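I have finally got round to learning to knit colourwork, and I'm completely hooked! It began in December with a hat kit from a little yarn shop called Pedetti (22 rows of a very simple zigzag, two colours, chunky wool) and I was so pleased with the result that I wore it indoors for most of the evening.

The trick, if you've never tried it, is in how you carry the yarn you aren't using across the back. Pull it too tight and the whole thing puckers. Leave it too loose and your fingers catch in the loops every time you put it on.
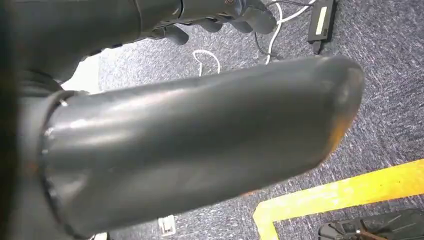

My first hat had both problems, sometimes in the same row, but a good soak and a night drying flat sorted out more than I'd expected. Wool is very forgiving stuff.

Since then I've moved on to a pattern called Istness, which has bands of diamonds and little steps all the way round the yoke. It starts with 314 stitches once you've done the increases, and I did have to unpick 18 rounds after I misread the chart - my own fault for knitting in front of a film. I now slide a strip of card under the row I'm working on and it has made a huge difference.

Colours are the best bit. I lay all the balls out on the floor, take a black and white photo on my phone and see which ones vanish into each other. Teal and dark green nearly always do, so I like a bit of cream or yellow between them.

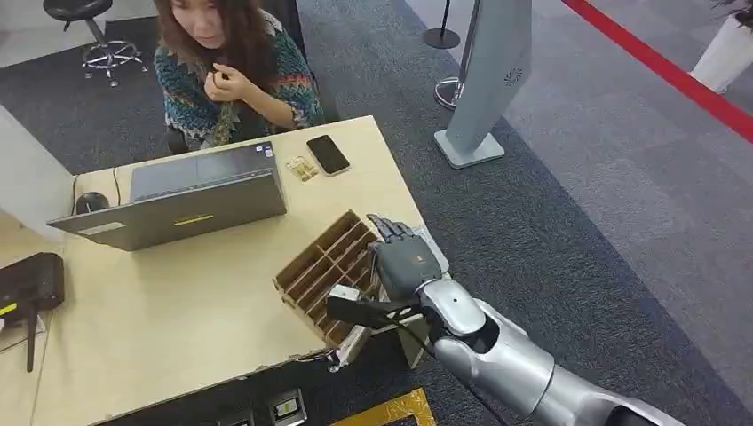 Zigzags and bands of colour, just how I like a jumper.

Next up is a pair of mittens in Grerari wool, with a proper lining this time. I've already wound the first ball and I can't wait to cast on tonight!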